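21 Jun 2026

**White tops are on at Brondis**

Quick one from the Skornero side of the building, where I've been spending far too much time lately. The worktables in the big room at Brondis have white tops now! If you've been in over the past month you'll have seen the first of them, and as of this week all 9 tables are done. I went over for a look (and stayed most of the afternoon, of course). 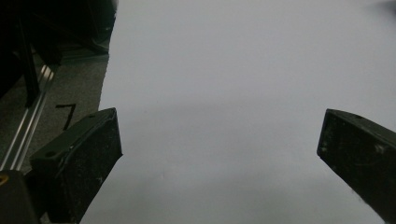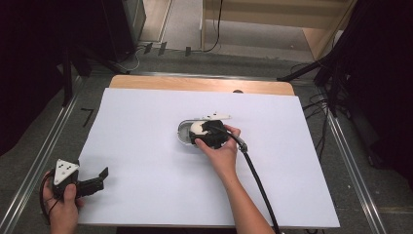
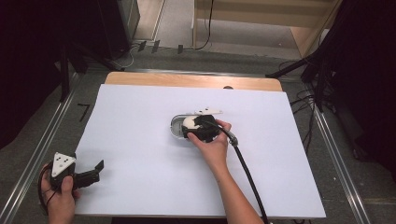 I know a white tabletop isn't exactly front-page stuff, but I used that room all through December with the bare wood and I can tell you it makes a difference. Pale things on pale wood just vanish. I once spent a whole coffee break hunting for a little cap that was sitting right by my elbow the entire time. On the white you get a nice even background, and the small oval trays stand out so much better with that gray color.

The wood hasn't gone anywhere, by the way. The tops simply lie over it, with a strip still showing along the far side, and they lift off when somebody wants the plain table back. I like the wood, so I was glad to hear it.

The trays are the other bit of news. The old ones were a mixed bunch of whatever had been left behind in the kitchen over the years, and the new oval ones come from Mansour in a box of 100 – way more than we need, so there are plenty to spare if you run a table somewhere else in the building and want a few. They're shallow enough to reach into without bumping your knuckles, and there's space for one round piece with room left over. Please don't take them home for soap. I've already heard that idea twice.

A few practical things while I'm at it. The room number has changed from whatever it used to be on the old map to 901, so follow the signs by the stairs. Wipe the top down when you're finished, with a soft cloth and plain water. Pens stay off the tables, please, and that includes the ones that swear they're washable. We lost a top that way on the second day.

Sudanach gets the same setup next, with 3 tables to start with and more if people like them. I'm hoping they do, as I'm over there every other week and I've gotten spoiled. The leftover trays are on the low shelf by the door to the hallway, so grab what you need and leave a note of how many you took.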